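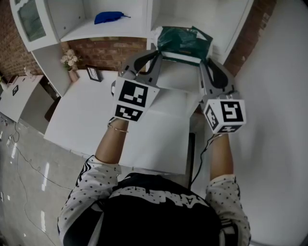 How to Check Whether a Machine Is Ready for a Household Chore

Last updated: 2022-05-10

People ask us whether robots can do housework yet. The question is too big to answer in one go. Vacuuming a flat floor has been a solved job for years. Moving a plastic bag from one shelf to another is still hard for most machines. It makes more sense to take one chore at a time and test it the same way each time.

The steps below are the ones we use at Canbridge when a home robot arrives for review. You can follow them with a rented arm, a kit, or a pair of hand-held grippers. No programming is needed for the first half.

What you need

A table and an open shelf within reach of it
A thin plastic bag
A folded cloth or small towel
Something rigid, such as a box or a mug
A notebook and a timer
The gripper or robot you want to test

Step 1. Write the chore as one sentence

"Tidy the shelf" is no good. A person knows what tidy means in their own home, and a machine doesn't. Write something you can mark as done or not done: "Take the bag off the shelf and put it flat on the table." Name the start place, the end place, and the object. If the sentence needs the word "and" more than once, split it into separate chores.

Step 2. Do it with your own hands

Set out the objects and do the chore at a normal pace. Write down the time. Then do it again slowly and note each time you change your grip. Most people are surprised by the number of small corrections they make with a soft bag. Fingers slide, pinch, let go and pinch again before the bag has moved at all.

Step 3. Do it with grippers

Now do the same chore holding a two-finger gripper in each hand. This takes away most of what your hand can do and leaves your eyes and your judgment alone. If you can't finish the chore this way after some practice, a robot with the same fingers is unlikely to finish it either. The trouble is in the hardware, and better software will only help so much.

Two fingers are fine for boxes and mugs. With a bag, go for a fold or a raised edge. Pushing the tips straight into the middle tends to move the bag toward the back of the shelf. If the bag slides, use one gripper to hold it in place and the other to pinch. Keep any cable on the gripper clear of the table edge, and leave slack at the elbow.

Step 4. Run the machine 10 times

Put everything back in the same place before each run. Start the timer when the arm first moves. Mark each run as finished, finished with help, or failed. Help includes nudging the object, restarting the program, or moving the table. Don't throw out a run that went badly because of "bad luck." Bad luck is part of housework.

Our test unit from Vistuler got through the mug chore without help. On the bag it finished 2 of the runs. In most of the others the fingers closed on air, or got hold of the bag and lost it at the lip of the shelf.

Step 5. Change one thing

Turn the bag around, or crumple it differently. Move it to the other end of the shelf. Put the cloth next to it so that the two touch. Change only one of these at a time and do another set of runs. A machine that works with one layout and fails with the next has learned that layout, and your shelf will not look the same from one day to the next.

Cloth deserves its own set. Picking it up is usually easy. Putting it down so that it is still folded is the part to watch.

Step 6. Count the minding time

Add up the time you spent setting up, resetting and standing by in case something fell. Compare that with the time from Step 2. A robot that takes two minutes over a ten-second chore may still be worth having if you can leave the room. If you have to stand next to it, you have gained nothing.

Where things stand

By this test, floors are done. Moving rigid objects between known places is close, at least on a bench. Bags, cloth and anything in a crowded cabinet are not ready for a home buyer.

Shop floors are a little ahead, mostly due to the fact that the work can be arranged to suit the machine. Parts come in trays, the light stays the same, and the shelf is where it was yesterday. The small arm we tried from Gridov costs $1,615 and does well at that kind of job. The same arm did poorly at our bag chore, even after we moved the shelf closer.

We will repeat the bag and cloth tests in August with the new Vistuler fingers, which are softer at the tip. Results will be added to this page under Step 4.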